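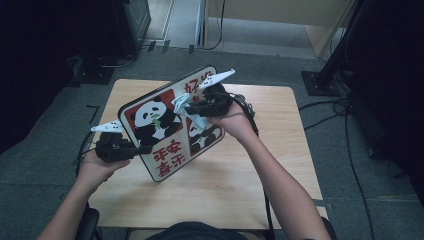 From: Jin-sol Kong
To: uleck-users
Date: May 26, 2019
Subject: Re: [uleck-users] Okus hand kit, worth it?

Hi Mi-kyung and everybody,

Sorry for the slow answer, I wanted to get a few more days in with the thing before I started handing out opinions.

Mi-kyung Ok wrote:
> We're thinking about the Okus hand kit from Brumitz for the
> James project. It would be mostly soft stuff: towels, cleaning
> cloths, maybe some light signs and boxes. The sales page says
> you can go from the box to recording in an afternoon. Has
> anybody here lived with one for a while? I'd love to hear about
> the cables, the fingers, and how tired people get. Also, is the
> support contract any good or can we skip it?
>
> Mi-kyung

We've had the two-hand set since March, so I guess that counts as living with it!

Setup first. An afternoon is fair if you already have your stands up and somebody in the room who has done a calibration before. We had neither, so it took us most of two days, and a good part of the second one went to a firmware update that kept stopping at 70 percent. Plug the hub straight into the computer and skip the extension, that fixed it for us. The printed manual doesn't mention this but the support people knew right away.

Cables: there are a lot of them. I know Brumitz says a wireless version is coming, but I wouldn't plan around it. Ours run over the back of the hand and down the forearm, and once you've got them taped or strapped the way you like you mostly stop noticing. Mostly. If you reach across your body a lot you will notice. Get the longer leads when you order, please, I begged for them later and paid shipping twice. And leave yourself some slack on the floor side, more than you think looks tidy.

The fingers are my favorite part. We use the long white ones with the little holes for flat things like boards, and the short black blocks for cloth. You can hold a square sign up off the table with one gripper on a lower corner and the other one at the top, and it's pretty comfortable to tilt it around. Swapping sets takes a couple of minutes per hand (tiny screws, work over a tray).

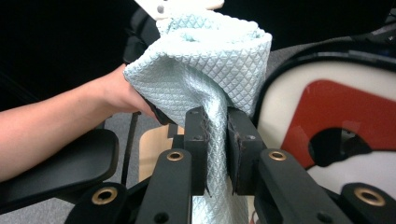
Towels are where I've changed my mind the most, and it sounds like that's the bulk of your work. I came in thinking the black fingers would be too narrow for anything thick. For a quilted or embossed towel they do better than I expected, as long as you don't go after the big bunched part. Let that sit up top, hold it with your free hand if you need to, and close the blocks on the narrow twisted bit that hangs down between them. The pads do take a beating, though. The inner face on our right finger is all scuffed and fraying at the edges, so I'd put spare pads on the first order. They come in packs of 200, which seemed silly to me until I saw the price of the small bag!

Getting tired: yes. The first week my forearms were toast after twenty minutes. A chair with real armrests helped more than the counterweight thing they sell, and now I can do close to an hour before I start getting sloppy. Your mileage will depend on the person. People with small hands have a harder time with the handle, there's only the one size so far, so if you can borrow a set for a day before you buy, do it.

Data side, quickly. We've got around 500 recordings we're happy with. The export is plain and easy to read, and the wrist camera view is nice and close to the fingers, so you can really see what the cloth is doing. I do wish the preview window was bigger. There's a beta of the recording software, version 3, and I'd hold off on it. It dropped the right hand on us a few times and we went back.

Support contract: I'd take it for the first year and then see. They answer email fast, the phone line less so.

One question back at you, do you need both hands recorded the whole time? If James is mostly single-hand pickups, the one-hand set might do, and you can add the second later with the same hub. Ask them to put that in the quote in writing.

Happy to send you our strap layout if you want it, just write me off list.

Jin-sol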